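Skidider: a word list of colour names in everyday use

Version 3

What it is

Skidider is a plain text list of the names people really use for colours at home, in shops and in the garden. Paint charts are fun, but they tell you what a company wants a colour to be called. I wanted the other kind: "brick", "jam", "school jumper green", "the grey of old dishwater". People came back with such good ones!

What's in it

The main file is colours.txt, with one name per line, then a tab, then the broad group it belongs to (red, blue, green and so on). There are 10 groups. A second file, notes.txt, holds the longer comments, spelled just as they were sent in. Spelling in colours.txt follows Australian use, so it's "grey" all the way through.

Where the names came from

Most were gathered in Taltgate and Clamon, by asking 50 people to name whatever colours they could see from their kitchen window. The Hinojosa garden club sent another batch by post (lovely handwriting, and very strong views on mauve). Reds are the best covered group by a long way. Purples are thin, and I'd love more.

Using it

Open it in anything that reads tabs. If you sort by group, keep the header line out of the sort or it ends up in the middle of the greens. A name can turn up in two groups: "rust" sits under both red and brown, and I've left it that way on purpose.

Known gaps

Very few names for white. Twenty people just said "white". Nothing yet on shiny or see-through things.

Sending more

Email a list in any shape you like and I'll sort it out. The next update is planned for February.
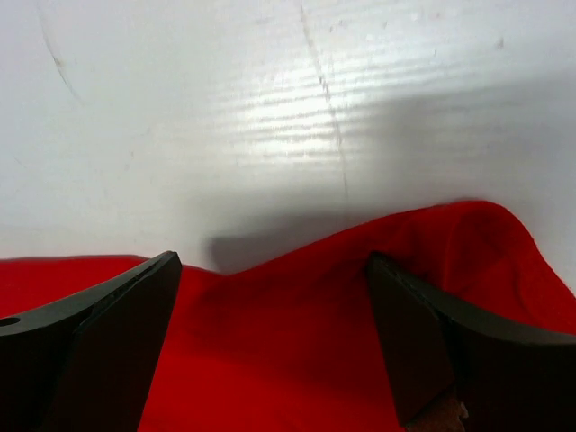
Red cloth and white surfaces in both.
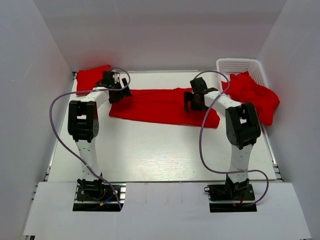

Taltgate, Aug 6, 2019

Changes since version 2: pinks now have their own group, "tomato" and "tomato soup" are separate entries, and the double tabs in the blues are fixed. Free to copy, change and pass on. If you print it, please keep the name of the list at the top.

Barbara Olszewski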